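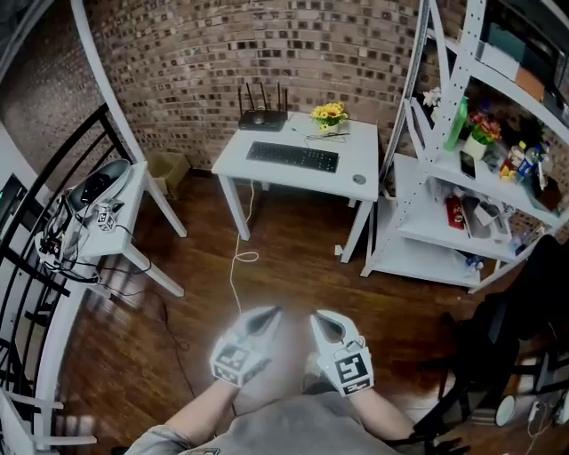
Home office

A home office is a part of a dwelling set aside for paid work, or for looking as though paid work is under way. It may be a full room, a corner of one, or a stretch of wall that was going to have a bookcase. Tax authorities and real estate agents both use the term, and they seldom mean the same thing by it.

History

Working at home is the older arrangement. Weavers, cobblers and clerks lived over, under or beside their work for centuries, and the daily trip to a separate building became common only with factories and large firms. The study, found in wealthier houses, was a room where a man could be left alone with his letters. How much correspondence got done there is not recorded.

Cheap personal computers brought the desk back into ordinary houses in the 1980s. It usually went in the spare bedroom, where it competed with the ironing board and generally lost.

Layout

Advice on layout is plentiful and contradictory. The desk should face the window for light, or stand side-on to it to prevent glare, or face the door so that no one can creep up on the occupant. In practice it goes where the outlet is. Cables are the main unsolved problem of the field. Trays, clips, sleeves and ties are sold for them in large numbers, and are commonly found in a drawer.

A potted plant is customary. Its effect on output is disputed, mostly by people who sell something else.

The Hilside plan

The town of Hilside is often mentioned in histories of the subject. Its developer, Sadowski, put up 300 houses, each with a "work alcove" off the kitchen. A survey taken by the housing journal Ramberg received answers from 200 households, of which 13 used the alcove for work. Most of the others kept a freezer in it. Later houses on the site were sold with a "flex space" of the same size and at a higher price.

Furniture

The office chair is normally the costliest item and the one most likely to hold laundry. The Jemorus, a folding desk sold at $1,290, was praised by reviewers for closing flat against the wall. Owners reported that this required taking everything off it first, and it was dropped from the catalog the following May.

See also

Cottage industry
Commuting
Spare room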